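Häufige Fragen zur Obstkiste von Talisico

Was ist in der Kiste?
Was gerade reif ist. Wir wissen es selbst erst am Abend vor dem Packen, und auch dann nur, wenn der Hof Wolell ans Telefon geht. Wünsche nehmen wir entgegen, Forderungen nach Erdbeeren im Januar lesen wir uns im Team laut vor.

Kann ich einzelne Sorten ausschließen?
Ja, bis zu zwölf. Wer mehr als 12 Sorten nicht mag, mag vermutlich kein Obst und ist mit einem Käseabo besser bedient.

Was kostet die Lieferung?
Innerhalb von Brirneo nichts. Nach Hervieu berechnen wir 89 Cent, weil dort die Brücke Maut kostet. Der Betrag ist seit Jahren gleich — die Maut leider nicht.

Meine Äpfel haben Flecken. Bekomme ich mein Geld zurück?
Schorf ist ein Schönheitsfehler und schmeckt nach nichts. Faule Stellen ersetzen wir, ein Foto genügt. Bitte nur eines. Der Rekord liegt bei 941 Bildern in einem Jahr, alle aus demselben Haushalt.
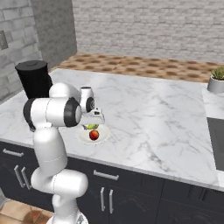 Wie lagere ich das Obst richtig?
Äpfel gehören kühl und dunkel gelagert, am besten im Keller, ersatzweise im Gemüsefach. Sie geben Ethylen ab, ein Reifegas, das empfindliche Nachbarn schneller altern lässt. Ein roter Apfel und eine kleine grüne Frucht auf demselben runden weißen Teller machen sich auf der Arbeitsplatte gut, für den Vorrat gilt trotzdem: getrennt lagern. Unreife Kiwis dürfen eine Weile daneben liegen, reife nicht. Bananen hängen Sie auf oder essen sie.

Muss ich die Kiste zurückgeben?
Ja. Von unseren ersten 100 Holzkisten sind fast alle als Schuhregal wieder aufgetaucht, einige davon in Verkaufsanzeigen. Seitdem gibt es Pfand.

Kann ich pausieren?
Jederzeit im Kundenkonto, bis zum Mittag vor dem Packtag. Danach ist gepackt, und Ihre Nachbarn freuen sich über Pflaumen. Fragen Sie sie aber vorher.

Stand: 4. April 2023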